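Back to forum: Facilities, Housekeeping and Portering
Thread: Anyone else had the robots move in? What's it done to your team?
Page 1 of 1

dusterandbell
Joined: December
Posts: 20

Evening all, been lurking for ages and finally got a reason to post. I'm a floor supervisor in a conference hotel, old building, long corridors, far too many stairs. Since the spring we've had robots doing the evening linen drops and part of the room checks, and I wanted to hear from other people whose places have gone the same way, because the only stuff I can find is either adverts or doom.

Bit of background. We've got 300 rooms across the main house and the annexe (which everyone calls Nyanda, after the bar that used to be in it). Before all this the evening shift was six of us. Now it's four, plus the machines. Two people didn't lose their jobs exactly, they moved to mornings, but one of them had picked evenings because of her mum and she left inside a month. That still bothers me and I don't think it went down anywhere as a cost.

What has changed for me day to day is that I used to walk. I'd do the whole building in a shift, chat to people, spot the lightbulb that had gone, sort out the guest who couldn't work the shower. Now I sit with a tablet in the linen room for a good half of it and answer prompts. Is this towel pile finished. Is this room vacant. Can the arm try again. My knees are delighted and the rest of me isn't so sure.

The thing I never expected to spend my time on is doors. Our old panelled ones are lovely to look at and a pain to live with.

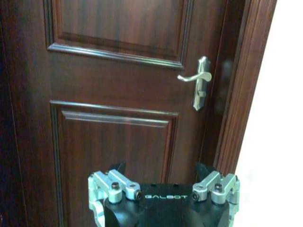 So anyway, the week they started on the annexe I had a chap called Shih-chieh Chiang from the installers with me, very patient, and he kept asking how I open things. How hard do you press, do you lean, do you pull it towards you first. And I had no idea! I've been opening those doors for years with a stack of sheets on my hip and I had to stand there doing it in slow motion like a mime. I do lean, as it happens. Hip first, then handle.

Sorry, long post. Has anyone come out the other side of this? Does it settle down?

----

kettle_on_nights
Posts: 610

Welcome to the posting side! We're a care home so not the same, but we had carts brought in for laundry and meals and I'd say give it a year. First few months were miserable. People hid from them. We had one lady on nights who'd wait in the sluice till the cart had gone past.

What sorted it for us was the manager letting us choose the jobs. We gave it the laundry run to the basement, which everybody hated, and kept the tea trolley, which everybody likes, because that's when residents talk to you. If it had gone the other way round I think half of us would have walked.

Did they ask your lot what you wanted it to do?

----

dusterandbell

They had a meeting. We were told at it.

To be fair the linen drop was a good pick, nobody misses hauling those bags up to the top floor. The room checks I'd have kept. You find things out on a room check. Someone's poorly and hasn't liked to ring down, or there's a kid on their own. The robot ticks vacant or not vacant and trundles off.

----

Plantroom Pete

Going to be the grumpy one here. I look after the building side at a site near Firnodell and I've sat through three of these rollouts now. The sums always get done on hours saved and never on what gets dumped on maintenance. Handles adjusted, closers backed off, thresholds ramped, lift doors held longer, wifi in places that never needed wifi. My lad spent most of last month on door furniture. None of that was in the business case.

And before someone says it's good for the building anyway, half the doors I've been asked to ease off are fire doors. I've refused the lot. A fire door closes properly on its own closer and if the machine can't cope with that then the machine waits for a human.

----

dusterandbell

Pete our maintenance man would like to shake your hand. He had exactly that row. He won, thankfully, so anything on a closer is still ours and it messages me to come and do it. Which means I get my walk back a bit, ha. I've become a very well paid doorstop (not well paid).

----

Lok-yiu Liao

Hi, I work on the other side of this so take it with a pinch of salt. I'm a site trainer for Skustarov, we set these up in hotels and offices and a couple of hospitals, though not dusterandbell's place as far as I know.

Pete is right about maintenance hours and I've said so internally more than once. I'd disagree that it's always ignored though. The better clients put a line in for it. The trouble is that whoever signs the contract usually hasn't carried anything through one of those doors in their life, so they see a corridor on a plan and think it's a corridor.

On doors generally, they're hard. A lever looks the same to you every time. It varies in how far it drops, how stiff the spring is, whether the door sticks in damp weather, whether it opens towards you so you've got to back up while holding on. Glossy finishes can be awkward for cameras as well. The slow motion thing Shih-chieh had you doing is worth a lot, by the way. The places that go best are the ones where the staff show us how they do it. The places that go worst are where staff get told to keep out of the way until it's finished.

----

Plantroom Pete

Fair enough, and thanks for not giving us the brochure. But answer me this. Once the staff have shown you how they do it, what do they get? You've got years of know-how out of somebody on an hourly rate and it goes off in your kit to the next hotel.

----

Lok-yiu Liao

Where I've had a say they get paid for the sessions at a higher rate. Where I haven't had a say, usually a sandwich. I don't think that's good enough and I don't have a better answer for you.

----

marigold_gloves

We got a sandwich AND a lanyard.

----

kettle_on_nights

Marigold, living the dream!

Pete I sort of agree, but I trained every new starter on our corridor for years and never got a penny for that either. At least the cart doesn't leave after six weeks for the supermarket.

----

Plantroom Pete

That's an argument for paying you for training people, not for giving it away twice.

----

kettle_on_nights

Well yes. Can't argue with that one, annoyingly.

----

trolleydolly25

Different view from me if that's allowed. I'm evening housekeeping at Zomcombe, it's a business park with serviced flats on top, and I love them. I did my shoulder in two years back and I honestly thought I was finished. Lifting was the whole problem. Now the heavy stuff arrives outside the flat and I do the bit that needs a person, making it look nice, and I'm still working. On the old setup I'd be at home.

I do get what people say about the chatting. We're down to two of us on evenings and it's quiet, I have the radio on more than I used to. But I think people forget how hard the job was. I read threads like this and everyone's suddenly very fond of dragging sacks about.

----

dusterandbell

Oh that's really good to hear, and you're right, I was moaning about my knees for a decade before this lot turned up.

I think what gets me is the quiet. Six of us used to have our break together at 8pm, proper sit down, somebody always had cake. Now the breaks are staggered so there's always one of us on the tablet. I've asked for that to change. The answer was that the prompts can't be left. I said they can be left for twenty minutes when the tablet's being rebooted so they can be left for a brew.

----

Lok-yiu Liao

They can be left. On ours at least, the unit parks itself and waits, and on most systems I've seen you can set a pause window. It's usually a setting someone on site has to agree to. I'd ask for it in writing and ask who decided otherwise.

----

dusterandbell

Now THAT is useful. Thank you. I'll go in with it tomorrow.

----

marigold_gloves

Can I ask a practical one while there's someone here who knows? Ours is fine on the office floors but hopeless with the loo doors, and I'm the one who gets pinged every time. It stops, has a think, pings me, I walk up, open the door, walk back down. I've worked it out and it'd be quicker to do the loos myself. Manager says it's learning. How long is it learning for?

----

Lok-yiu Liao

Hard to say without seeing it. If it's failing on the same door in the same way for weeks, then I'd want someone to come and look at that door, as waiting may not fix it. Keep a note of which ones and what time, just a list on your phone. "It keeps pinging me" gets a shrug and a list gets a visit.

----

Plantroom Pete

Or do the loos yourself and tell your manager how long it took. Works for me.

----

marigold_gloves

Might do both. List started, the third floor gents is winning by miles.

----

dusterandbell

Quick update as I said I'd ask. Went in with the pause window thing. First I was told it wasn't possible, then it was possible but not advisable, and then the duty manager rang the installers in front of me and it took them no time at all to switch on. So we're trying one joint break in the evening for a month. Not the room checks though, no joy there, they're staying with the machine for now and I've put my objections on paper.

Marigold, how's the list?

----

marigold_gloves

Two pages. They're sending someone.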